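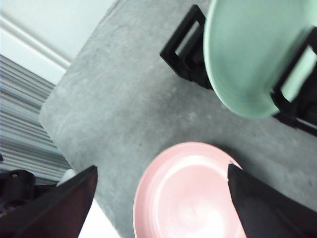
Will the robots at the Flakberg kitchen replace the people who work in the dish room?

The company says all current staff will keep their jobs and their hours through at least September. What changes is the work they are given.

Flakberg, which runs staff cafeterias for office buildings, said on March 28, 2023, that it will bring robot arms into the dish room of its largest kitchen. The arms are supplied by Wultetti, a small automation firm, and they will do one part of the job: picking up clean plates and setting them in racks, then taking them out again when they are ready to be stacked.

The kitchen serves lunch to several office buildings on the same street. On its busiest day last year it sent out 1873 meals. Every plate that leaves the counter comes back to one room, where people scrape it, run it through the machine, rack it, dry it and carry it to the shelves.

Racking has long been the part of the shift that workers complain about most. It means bending and turning at the same spot for long stretches, often with wet hands. Bohumila Ševčík, the dish room supervisor, said two members of her crew moved to other jobs in the company last year because of sore wrists and shoulders.

"I could fill the scraping station any day of the week," Ševčík said. "The racks are where I have to ask people, and they know I'm asking."

Under the new plan, a worker will put plates down near the arm and the arm will place them in the rack. A person still checks each plate for chips and food. Cups, bowls, trays and all the cooking pans will be handled by hand as before. Glasses are also left out for now, and Wultetti has not said when it expects to offer a gripper suited to them.

Speed is the weak point. In trials the arm took longer over a plate than an experienced worker does, and Flakberg does not expect it to catch up this year. The company is counting on the arm to work steadily through the afternoon, after the lunch rush, when the dish room has usually been short of people. During the rush itself, two workers will go on racking by hand.

The agreement also covers how the machines are to be used. Each arm has a stop button within reach of the person next to it, and anyone in the room may press it without asking first. Ševčík wanted that in writing. The arms will not be used to count how many plates a worker handles, and the pictures from their cameras will not be used in reviews or for discipline. Flakberg agreed to both points after a meeting with kitchen staff.
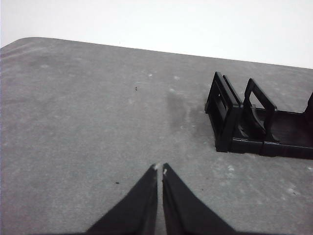 Vondráček wrote on the staff notice page that the promise on hours should run longer than September, and asked what happens to new people who would have started on the racks. That was how most of the present crew learned the job, the comment said, and if the easy tasks go to a machine there may be no slow place left in the room for a beginner.

Flakberg replied on the same page that new hires will start at the drying and shelving station and will spend part of each week racking by hand. The company said it wants everyone in the room able to take over if an arm stops. It did not extend the date.

Training began this month. Each dish room worker gets 90 minutes with the equipment, on paid time, covering how to start and stop an arm, how to clear a dropped plate and when to call for help. Workers who want to can take a longer course and become what the company calls an arm lead. The position pays more by the hour, and the lead is responsible for the daily checks and for writing down faults. Four people have signed up so far.

Ševčík is one of them. She said the first sessions were slower than she had hoped, mostly on account of questions about where to stand. The walkway past the rack station is narrow, and carts have to come through it on their way from the elevator. The room will be rearranged before the arms go in — the shelves along the back wall are to be moved, and the carts will get their own lane marked on the floor.

She also asked for a change in the plates. The kitchen has 412 in daily use, bought at different times, and some of the older ones have a wider rim than the rest. Flakberg will retire 100 of those and replace them with a single size. The old plates will be offered to staff before anything is thrown out.

The racking trial is not the company's first try at automation. A tray conveyor built by Corkine was put into the same kitchen several years ago and taken out again after it jammed too often. Workers were not consulted on that purchase, and Flakberg said it had kept that in mind when it set up the meetings this time.

The first arm will be placed at the afternoon station once the floor work is done. Staff will be asked for written comments after each month of use, and a summary will be posted in the break room. Flakberg said it will decide on any further kitchens after it has read them.

Workers with questions about the schedule or the arm lead course can speak with Ševčík at the start of either shift. Sign-up sheets for the next training sessions are at the dish room door.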